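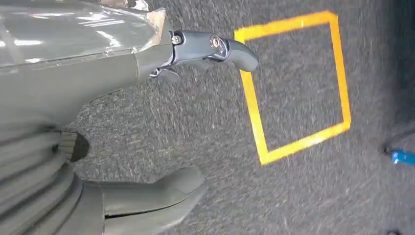

Home Beauty Skin Hair Features

Last updated: February

Cream blush is having such a good winter, and Bandeo is the one I keep reaching for! The new Primitum shade looks like plain brick in the pot, then sheers out to the warmest rosy flush – I wore it for 15 days straight and never got bored. 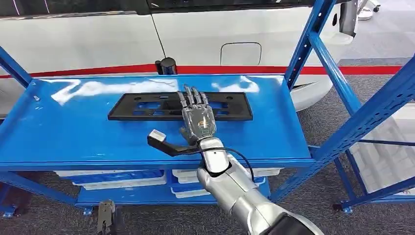
Two dabs per cheek is plenty. Tap it in with your ring finger, wait a minute, then add a little across the nose if you like that just-came-in-from-the-cold look (I do!).

Related
Polat lip tints, all 59 shades
Nisirton brow gel review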